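Preguntas frecuentes – Bimell, cocina y obrador

Última actualización: noviembre
Tiempo de lectura: 4 minutos

Nos escribís mucho por lo mismo, así que va todo junto. Si falta algo, correo y listo.

¿Hace falta reservar?
Entre semana a mediodía, no. Noches y fines de semana, mejor sí. Se guarda la mesa quince minutos, luego pasa a la lista de espera. Si vais tarde, una llamada y lo arreglamos.

¿Cuántos cabéis en una mesa?
Hasta 9 personas sin mover nada. A partir de ahí menú cerrado y aviso con 4 días. El salón entero se puede reservar, pero no en diciembre. En diciembre ni preguntéis, por favor – está lleno.

¿La pasta es vuestra?
Sí. Toda menos la sin gluten, que la compramos hecha porque en nuestro obrador hay harina por todas partes. Tallarín, pappardelle, raviolis y, los martes, ñoquis. Los ñoquis se acaban pronto. No los guardamos para nadie, ni para los de siempre.

¿Qué lleva el relleno de los raviolis?
Cambia. Ahora calabaza asada con queso de oveja, o espinaca y ricota. El de carne vuelve con el frío. Lo pone en la pizarra de la entrada, y si no lo pone es que se nos ha olvidado, preguntad.

¿Se puede comer sin gluten?
Sí, pero no es una cocina libre de gluten. Si sois celiacos avisad al reservar, no al sentaros. Agua aparte, cazo aparte, colador aparte. Aun así no podemos garantizar cero trazas y preferimos decirlo claro.

¿Opciones veganas?
Cuatro platos fijos y un postre. La masa de la pizza es vegana, la pasta fresca no (lleva huevo). Se puede pedir con pasta seca, mismo precio.

¿Hacéis talleres de pasta?
Sí, un domingo al mes, en la sala Vundereo, a la vuelta de la esquina. Grupos pequeños, delantal incluido, se come lo que se hace. La masa se amasa a mano, después reposa y luego se estira.
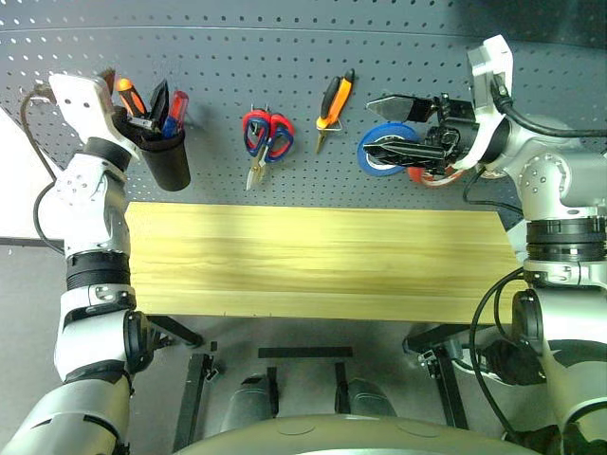
¿Y la superficie para estirar en casa?
Para estirar en casa vale casi cualquier mesa, con tal de que esté limpia y no baile. El mármol va bien en verano, aunque pesa lo suyo y no compensa comprarlo solo para esto. Un tablero de madera amarillo como el de la foto da un color alegre, y la madera agarra un pelín la masa, que ayuda a que no se os escape al estirar. Eso sí, que sea de uso alimentario y sin barnices raros. Harina poca. Si os pasáis, la masa se reseca y no cierra el ravioli. Para limpiar, rasqueta primero y trapo húmedo después. Nada de lavavajillas.

¿Puedo regalar un taller?
Sí, tarjeta en papel o por correo. Vale seis meses. No se devuelve el dinero, se cambia la fecha una vez.

¿Van niños?
Al taller, desde los 9 años y con un adulto. Al restaurante, todos. Tenemos tronas, no muchas, pedidla al reservar. Media ración de casi todo, menos de risotto.

¿El risotto tarda tanto como dice la carta?
Sí. Veinte minutos. Mínimo dos personas. Si tenéis prisa pedid otra cosa, de verdad.

¿Vendéis comida para llevar?
Sí, de una a tres y media y de ocho a diez. La pasta viaja mal si va hecha, así que recomendamos llevarla cruda con la salsa en tarro y cocerla en casa. Tres minutos en agua hirviendo con sal y ya. Las bandejas son de 200 gramos, ración de uno con hambre.

¿Cómo la conservo?
Nevera, dos días. Congelador, un mes. Los raviolis van congelados directos al agua, sin descongelar, que si no se abren. Las salsas de tomate congelan bien, las de nata no – se cortan.

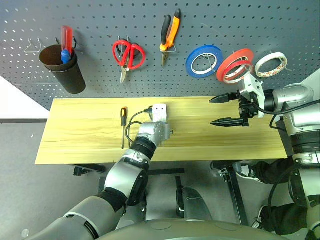
¿Algún consejo para tener la cocina ordenada si hago pasta a menudo?
Tener a mano lo que se usa cada vez y guardar el resto, no hay más truco. El rodillo, la rasqueta y el cortapastas fuera, la máquina al armario. Si hay poca encimera, tirad de pared: un panel gris perforado con ganchos, como el que sale en la foto con las tijeras de mangos rojos colgadas, sirve igual para coladores y cucharones que para herramientas. Las tijeras de cocina aparte, eso siempre, no mezcléis con las de la caja de herramientas. Cinta azul también nos gusta para etiquetar tarros: fecha y contenido, con rotulador gordo. Sin fecha, a la basura.

¿Qué café servís?
Blöndal, tostado medio. El descafeinado tambien es suyo. Leche de avena sin suplemento.

¿Se puede llevar vino propio?
Sí, con descorche. Una botella por cada dos personas. Cerveza no, lo sentimos. La carta de vinos es corta y cambia cuando se acaba una caja.

¿Y una tarta de cumpleaños?
Traedla sin problema, os la guardamos en frío y ponemos platos. Bengalas no. Velas normales sí.

¿Servís para eventos?
Con Bilton, que lleva el montaje y los camareros. Nosotros cocinamos. Hemos dado pasta para 1.000 personas en las fiestas del barrio y se puede, pero con menú muy corto y mucho aviso. Presupuesto por correo, por telefono no damos precios.

¿Aceptáis perros?
En la terraza sí. Agua ponemos nosotros. Dentro solo perros de asistencia.

¿Cómo se paga?
Tarjeta, móvil, efectivo. Dividimos la cuenta en partes iguales. Plato por plato no, un sábado por la noche es imposible.

¿Hay aparcamiento?
Propio no. El público está a dos calles. En la puerta hay carga y descarga y multan.

Contacto: formulario de la web o en la barra | © Bimell | Volver arriba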